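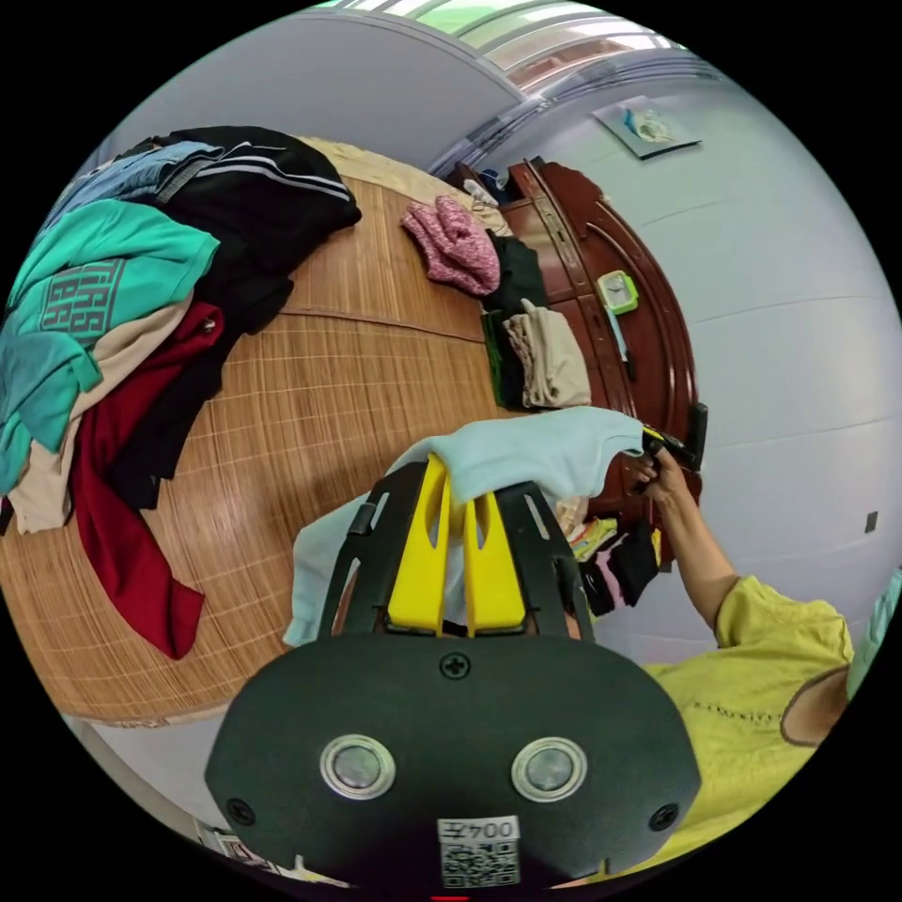

Phone games should stay on phones

Every few months somebody asks me how to get a phone game running on a laptop, and every few months I give the same answer. Install an emulator, sign in, find the game, wait for it to load. It works most of the time. I have stopped thinking it is a good idea.

I used Dravov for most of last year to play Pluvov, a sliding puzzle game I had already put far too many hours into on my phone. Dravov is one of the better emulators. It set itself up without asking me anything difficult and the game opened on the first go. Within a week I had also spent an evening changing memory settings, turned on a BIOS option I had never heard of, and found out that the fan in my laptop can be heard from the hall.

The main problem is the controls. Pluvov was made for a thumb. You drag a tile, you feel when to let go, and a small slip costs you the move. With a mouse the drag is too exact and the let-go comes late. Dravov lets you map swipes to keys, and I tried that too, but then every swipe is the same length and half the levels stop making sense. I finished level 652 on my phone in January. On the laptop I never got past the first 100 without switching back.

Anika Haddad wrote on the Gumex forum that this is only a matter of practice, and that players on a big screen see more of the board. She is right about the screen. I read her whole thread – it runs to 1098 replies – and most people who agreed with her were playing card games or slow strategy games, where you click on a thing and then think for a bit. Those do well on a computer. I would play them there myself.

Racing games, sliding games and anything with a tap on the beat are different.
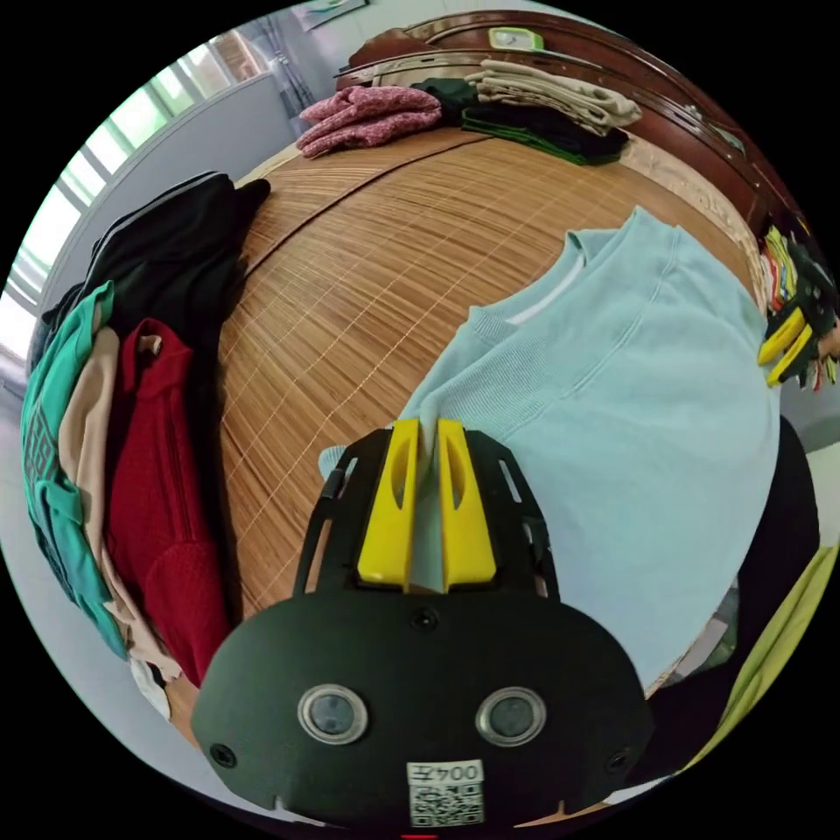 They depend on the size of the glass and where your hand rests on it, and an emulator can only pass on part of that.

Then there are the accounts. Some games treat an emulator as cheating and will lock you out of ranked play. Tadeo Sosa lost his place on a leaderboard that way and got it back after three emails. The rule was in the terms, in a paragraph he had not read, and I had not read it either. If you have paid for anything inside a game, look that up before you sign in from a second device.

I know why people want this. Phones run hot, batteries get old, and a small screen is hard on the eyes after an hour. A cheap stand and a charger with a long lead dealt with most of that for me. Some games can also be sent to a television, with the phone still in your hand as the controller, and I would try that first.

What I would like is for developers to say plainly on the store page whether a game is meant to be played with a mouse. Dekker does it for its own games, one line under the screenshots, and it saves a lot of asking.

I took Dravov off the laptop on 3rd July. Pluvov is still on the phone, and I am stuck on a level with two locked corners.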